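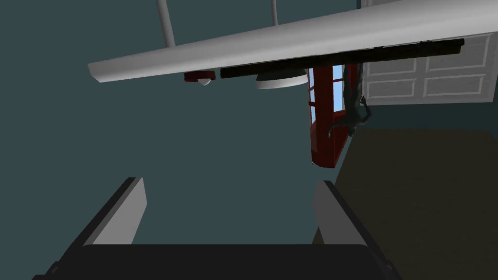

Kirnden Farmers Question Melnyk Reservoir Savings

20/10/2019

The Kirnden Growers Alliance is asking the Brurnirska Water District to hold its vote on the Melnyk Reservoir until the district shows its math.

The district says the project will store enough water for 180 farms. Its own permit file lists 75. The cost has gone from $70 million to $237 million, and the study behind both numbers, by the consulting firm Jitard, has not been released.

"We have heard big promises about water before," the Alliance said. "Let us read the study first."

The Alliance has filed a records request with the district.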